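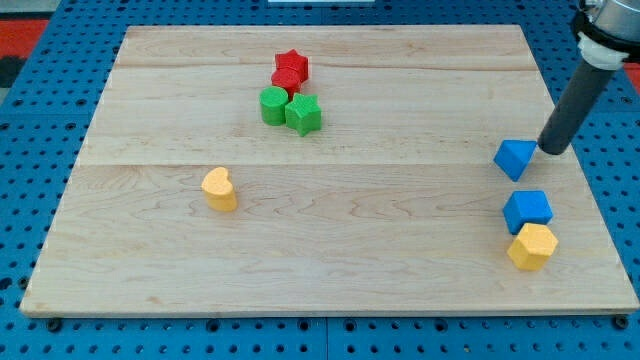 Star, heart and cylinder blocks on a maple board.

Search Search this site
Filed under: News > Toys & Early Learning

Dulton, Jul 20, 2022 – Trimska has added a set of shape blocks to its early learning line. The set, sold under the name Pamenari, includes stars, hearts and cylinders in red, green and yellow. It is meant for sorting by color or by shape.

The blocks went to 9 preschools for a tryout in June.

"Teachers asked us for a heart, so we made one," said Olesia Nechyporuk, product manager at Trimska. "The children sort by color first."

The set costs $69 and ships from the Dulton warehouse. The first run is 2,410 sets. The board is sold separately.

Press contact: Musyoka Temba, Trimska, Dulton | © 2022 Trimska | Back to top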